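# Lalberg snack box scheme: progress report to the Hamada fund

April 7, 2018 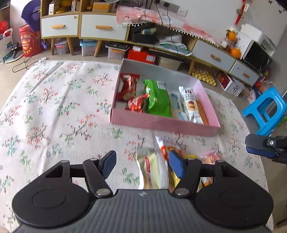 Jonatan Forsberg asked, on reading the first draft of this report, whether the boxes might be better packed to a fixed list, so that every household gets the same things and we can order in bulk. He would also like to see fewer sweet items. Both points are fair and I come back to them under "Contents" below.

## Where we are

The grant was for 1000 boxes over the year, to go to people in Lalberg who are at home most of the time and get few visitors. Packing started later than we had planned, as the first delivery of boxes came in the wrong depth and had to go back. We have now packed and delivered 120. That is behind the schedule in the application, but the weekly number is going up and I don't think we need to ask for more time yet. I will know better by the end of April.

There are 46 households on the list at present. Most have had more than one box. Two have asked to stop, one because she has moved in with her daughter and one who said he had plenty in already. We have kept his name on the visiting list, as he likes the call.

## How the packing is done

We pack on an ordinary dining table with a cloth over it, in a room with a long low cabinet against the wall. The boxes are shallow and open, and the one on the table for the photograph is pink. We chose a shallow box so that everything in it can be seen at once and nobody has to dig. The drawback is that there is only one layer to work with, and a bulky packet uses up the space quickly.

The order we have settled on is:

1. Put out the packets for one box in front of it before anything goes in.
2. Check the dates and the allergy card for that household.
3. Put the largest packet in near the middle.
4. Fill the ends with the smaller ones, and lay flat packets on the bottom.
5. Put long bars along a side wall.
6. Close the box, add the label and move it to the delivery pile.

Step 1 was added after the first fortnight. Before that we were taking packets straight from the shop bags, and several boxes went out with two of the same thing. It does take up more of the table, so we now do one box at a time.

Packets with crimped ends can be tucked in quite tightly. Anything with biscuit or pastry in it can't, and we had some breakages when we pushed them down to get the lid on. If a box won't close now, something comes out and goes into the next one.

## Contents

On Jonatan's first point, a fixed list would be cheaper. Clifford Chan got a price from Mimitz for mixed cartons and it comes out well below what we pay now. Against that, the thing people mention most when we ring them is the mix. Several have said they like finding something they haven't had before, and a few have asked for a particular packet again by its colour, as they couldn't read the name. We do buy a good many imported snacks and the print on those is not always in English. For these we have started writing a short note in plain large letters saying what it is and what is in it.

My suggestion is a half-and-half arrangement: a few standard items bought by the carton, and the rest chosen each week. Clifford is happy to try this for the next order.

On the second point, I agree there has been too much that is sweet. From the next order at least 4 items in each box will be savoury. Households with diabetes noted on their card already get a separate selection, packed first and labelled before the others are started - this has worked without a mistake so far.

## Problems

- Boxes. The supplier has been slow, and we have been down to the last few more than once. Loltedness can send the same size in plain white at short notice. People like the coloured ones, but I would sooner have white boxes than none.
- Storage. Stock has to be put away after every session. Crisps and similar light packets take up far more room than their price would suggest.
- Short dates. One carton arrived with very little time left on it. The shop replaced it, and we now look at the dates before paying.
- Delivery. Two rounds were missed when the car was off the road. Those boxes went out the following week with the ordinary ones.

## Spending

We are under budget on packets and a little over on boxes, because of the return carriage on the wrong size. I have not moved any money between headings and would like the fund's agreement before I do. The receipts are with Clifford and copies will come with the next claim.

## Next steps

- Place the first mixed carton order with Mimitz.
- Get a firm delivery date for boxes, or change to Loltedness.
- Ring every household on the list and ask the same short set of questions, so that the next report can give proper answers about what is eaten and what is left.
- Take new names from the surgery, where there is a waiting list we haven't yet been able to start on.

If the fund would prefer the fixed list throughout, please let me know before the carton order is placed, as Mimitz does not take returns on food.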